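Simulate first, buy second: a parts-room planner on budgeting for a two-arm cell

Biramcombe makes replacement fittings for commercial kitchens and keeps its small parts in open shelving at its Tranurbridge site. Its equipment planner spent the spring preparing a budget request for a robot cell that would move parts between a shelf and a tote. We spoke on a Saturday, when the line was down.

The planner's first point was that the purchase price of the arms was the easiest number to get. "You ask for a quote and it arrives. What you don't have is reach, cycle time, or how many fixtures you'll scrap. Those decide the budget."

The company did the early layout work in simulation, with two arms, a divided shelf unit and an open wooden box on a plain white surface.

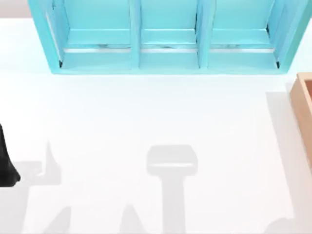 "We tried 9 layouts before we let anyone send us a drawing," the planner said. "Moving a box in software costs an afternoon. Moving a bolted pedestal costs a contractor, and we have paid that bill before."

The license for the simulation package, from a vendor called Grudska, was charged to the engineering account. Engineer time was charged to the project. The planner regards the split as a mistake, as it made the study look cheaper than it was. In all, the study took 369 hours.

Asked what changed as a result, the planner named the grippers. The original request had a single line for end-of-arm tooling. The revised one has separate lines for the gripper bodies, the fingertips and spares.

"Fingertips are a consumable. We wrote in 50 pairs for the first year. Finance asked if that was a typing error."

The box also got more attention than expected. A deep container holds more parts per trip, but the walls limit the angles at which a gripper can come in.

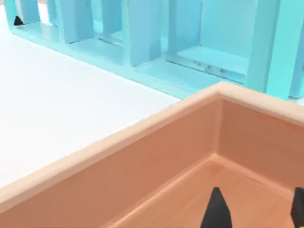

"Corners are where the time goes," the planner said. "If a part sits against two walls, the approach has to be steeper, and then you check the wrist against the rim. We put a wall-height limit in the purchase spec for totes. The tote supplier had never been asked for one."

Pasaribu, the integrator that bid on the work, wanted a fixed price for commissioning. Biramcombe asked for a day rate with a ceiling instead, and a acceptance run of 300 picks with the shelf stocked as it would be in production. The two sides settled on the ceiling in June. The acceptance run stayed in.

What the simulation did not settle was lighting, floor level and cable routing. The planner carries those as a contingency of about 12 percent -- "a guess, and labeled as one in the request." Guarding is quoted separately. The request goes back to finance with the tote specification attached, and the order for the arms will wait until it is signed.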